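Section 9. Setting up the audio guide at a heritage stop

Read this section before you leave home. The Virine handset is sold as ready to go out of the box. In our experience that is true only if you never change the language and never visit a site with thick walls.

9.1 Before you travel

1. Charge the handset overnight. The battery icon shows full well before charging is finished, so go by the green light and ignore the icon.

2. Connect to your home network and open Places. Search for the town you are visiting. Furnavel is used in the steps below.

3. Select Download All. The default, Download Essentials, leaves out the maps and most of the commentary. We don't know what it considers essential.

4. Wait for the word Saved beside each stop. A progress bar that sits at 99 per cent has not finished, whatever the handset tells you when you press the back button.

Note: Downloads made over hotel wireless often stop partway without a message. Check each stop by playing the first few seconds.

9.2 At the site

1. Stand at the ticket gate or the main door and press Locate.

2. Compare the stop name on the screen with the sign in front of you. At Furnavel the handset regularly picks the parish church when you are standing at the abbey, and the commentary is vague enough that you might listen for a while before noticing.

3. If the name is wrong, press Stops and choose from the list by hand.

4. Set the volume to 2 if you are using the supplied earpiece. Higher settings distort.

Caution: Do not rely on the walking times. They are worked out on flat ground, and the climb from the Furnavel car park to the abbey gatehouse has 400 steps. Allow extra time, especially in March, when the upper path can be icy.

9.3 Opening hours and closures

The handset displays opening hours supplied by Zitent. These are updated when Zitent gets to it. Buildings under repair are often still listed as open, with a cheerful colour photo taken before the scaffolding went up. Ring the site or check its own page.

To report a wrong entry, press Menu, then Feedback. You will receive an automatic thank you. Ours are still listed as under review.

9.4 Rentals and self-catering stays

Owners who lend handsets to guests through the Jang rental program should finish set-up before the first booking.

1. Reset the handset to clear the last guest's route.

2. Repeat steps 2 to 4 of 9.1.

3. Leave the charger and the printed quick card together where guests will find them. The quick card omits the reset procedure, so add a copy of this page.
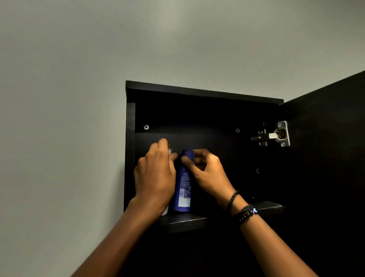
Arranging bottles on the lower shelf of a dark wall cabinet.

4. Write the handset number in the house book.

Note: The Guest Mode switch is meant to stop visitors from changing the settings. It hides the settings menu – it does not lock it. Holding the volume key brings the menu straight back.

9.5 If the handset will not locate you

1. Move away from stone walls and try again in the open.

2. Turn the handset off and on. The manufacturer advises waiting a full minute, though we have seen no difference.

3. If neither works, use the stop list as in 9.2, step 3. For the full list of error codes, see Section 10.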